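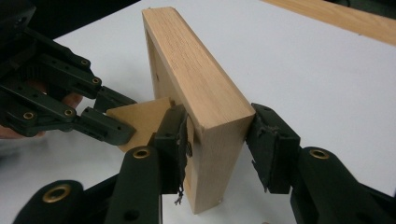
Was ist bei der Anmeldung zu einem Kurs in der Holzwerkstatt Grotmont zu beachten?

Die Anmeldung erfolgt schriftlich über das Anmeldeformular oder persönlich im Sekretariat. Sie wird mit der Zusendung der Anmeldebestätigung verbindlich. Telefonische Reservierungen werden nicht entgegengenommen.

Welche Vorkenntnisse werden vorausgesetzt?

Für die Grundkurse sind keine Vorkenntnisse erforderlich. Die Teilnahme am Aufbaukurs Holzverbindungen setzt den Abschluss eines Grundkurses oder eine vergleichbare Ausbildung voraus. Über die Anerkennung entscheidet die Kursleitung, Frau Jurgita Ķēniņš.

Wie hoch ist die Kursgebühr?

Die Gebühr für den Grundkurs beträgt 165 Euro. Für den Aufbaukurs werden 572 Euro erhoben, das Material für das Abschlussstück ist darin enthalten. Eine Zahlung in zwei Raten ist auf schriftlichen Antrag möglich.

Wird eine Ermäßigung gewährt?

Auszubildende, Studierende und Empfänger von Sozialleistungen können bei der Anmeldung eine Ermäßigung beantragen. Der Nachweis ist in Kopie beizufügen. Nachträglich eingereichte Unterlagen können nicht berücksichtigt werden.

Bis wann kann ich von einem Kurs zurücktreten?

Ein kostenfreier Rücktritt ist bis drei Wochen vor Kursbeginn möglich und bedarf der Schriftform. Bei späterem Rücktritt wird die volle Gebühr fällig, sofern der Platz nicht über die Warteliste besetzt werden kann. Das Fernbleiben vom Unterricht gilt nicht als Rücktritt.

Darf ich eigenes Holz mitbringen?

Eigenes Material ist im Aufbaukurs nach Absprache zugelassen. Es muss trocken und frei von Metallteilen sein. Gebrauchtes Bauholz und beschichtete Platten dürfen an den Maschinen nicht verarbeitet werden – dies gilt auch für kleine Zuschnitte.

Welche Kleidung ist vorgeschrieben?

Im Maschinenraum besteht die Pflicht, geschlossene Schuhe und eng anliegende Kleidung zu tragen. Schmuck ist abzulegen, lange Haare sind zusammenzubinden. Gehörschutz und Schutzbrillen werden gestellt.

Können Werkstücke in der Werkstatt gelagert werden?

Während der Kursdauer steht hierfür das Regal im Vorraum zur Verfügung. Die Stücke sind mit Namen und Kursnummer zu versehen. Eine Haftung für eingelagerte Gegenstände wird nicht übernommen.

An wen kann ich mich mit weiteren Fragen wenden?

Auskünfte zu Anmeldung und Gebühren erteilt Herr Américo Seixas im Sekretariat. Fachliche Fragen beantwortet die Kursleitung.

Stand: Dienstag, 17. April 2018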